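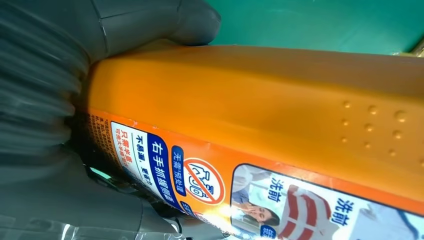 Figure 4. Orange plastic bottle. The color becomes deeper along the curved shoulder.

4.2 Color as a memory aid in the home

In the interviews, the participants seldom used the brand name when they spoke about a product they buy often. Most of them named the color first, and then the room where the product is kept. One woman in Barcombe told us that she had bought "the orange one" for many years and could not say who makes it. Such answers were frequent among the 120 households of the first round, and they were given by younger and older persons alike.

We therefore asked the same households to keep a shopping diary until the end of May. The diary had one line for every product, and the participants were free to write what they wanted. In the Gomum stores, where the shelves are arranged by brand, people wrote down more names. In the Furker stores, where they are arranged by use, the color words came back – often with a second word for the size, such as "the small green." It is possible that the shelf teaches the customer how to speak, but our data do not allow us to separate this influence from older habits at home.

A difficulty appeared when a producer changed the color of a package. Four households continued to use the old color word after the change, and in one of them this led to a wrong purchase. The word seems to live longer than the thing it describes. Pichler observed a similar delay in the names of rooms, which families keep even when the room has a new use. 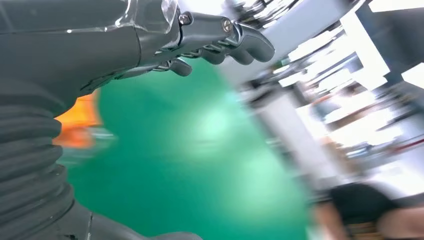

Raíssa Brandão, commenting on an earlier version of this section, remarked that a diary asks people to write, and that a person who writes may choose a different word from the one she would call out to somebody in the next room. We agree with this remark. For the second round, Chenxi Shi prepared a shorter task in which one member of the household asks another to bring a product of 500 ml or 200 ml, and only the spoken request is noted. The results of this task are reported in Section 4.3, together with the list of color words and the rules we used for mixed cases such as "yellow-orange."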